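Frequently Asked Questions About Our Paper Bag Play Bins

Welcome, and thanks for stopping by the Dollomix help page! We get a lot of letters about the paper bag bins, far more than we ever expected when we first put the instructions up, so we've gathered the ones that come up most and answered them as fully as we can. Get yourself a cup of coffee - some of these answers run on a bit.

What is a paper bag play bin?

It's a plain brown grocery bag, opened up and rolled or folded down until it makes a low, wide nest that a child can reach into. You put a few small playthings in the bottom, things that feel different from each other, and let the child sort, squeeze, swap and tip them out. We started making them for the play corner at Arholm because we were forever short of baskets, and we've kept making them because they cost next to nothing and children seem to love the crackle.

Which bags work best?

The big, square-bottomed kind you get at the supermarket, without handles if you can find them. If yours has handles, snip them off or fold them down inside the rim. We buy ours in packs of 100 from Echeverría, but a bag that's already carried the groceries home is every bit as good, as long as it's clean and nothing has leaked in it.

How do I fold the rim?

Open the bag all the way and stand it up. Turn the top edge down by a couple of inches, then go around and do it again, and again, until the sides are as low as you want them. Don't fuss over making it even! The paper softens as you work it, and a crumpled bag sits rounder and friendlier than a crisp one. Go gently at the corners, where it likes to split.

Do I need tape?

For an afternoon, no. For a bin that's going to live on a shelf and be pulled at every day, yes, we'd put short strips over the rim here and there so the folds stay down. Any strong tape will do, and color is up to you. Black shows up nicely against the brown paper, and it makes a loose end easy to spot before small fingers get to it.

What should go inside?

Fewer things than you think. Four is plenty for a first bin, and we like to mix something fuzzy, something smooth, something crinkly and something hard. A yellow-green pom-pom, a light green ball, a scrunched-up ball of red tissue paper and a blue toy bottle make a lovely set, and most homes have something close to each of those already.
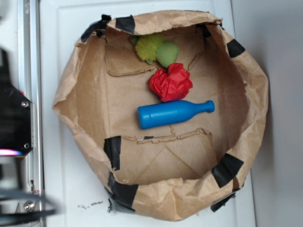
How often should I change what's in the bin?

Once a week suits most families. Swap one or two things and leave the rest, so there's always something familiar in there along with the new. If your child is still happily busy with the same old set, leave it be for another week or two.

What about safety?

Please choose things too big to swallow, and stay close by while the bin is in use. Pom-poms can shed, so give them a tug first, and skip them altogether for babies and anyone who still puts everything in their mouth. The same goes for tissue paper, which gets soggy very quickly when chewed, and the red kind can leave color on wet hands and on your good tablecloth.

The bottom of my bag has torn. Is it finished?

Not necessarily. Small tears along the creases are normal after a while. You can lay a piece of cardboard inside, or slip the whole thing into a second bag and fold the two rims down together. When the sides start to sag, take off the tape and send the paper to recycling if it's still clean.

Can I use the instructions with a group?

Please do! The Sisico playgroup guide has our group version, with a shopping list and a page of ideas for older children. Make one bin per child if you have the bags for it - sharing goes much better once everyone has had a turn with their own.

Page last updated August 27, 2025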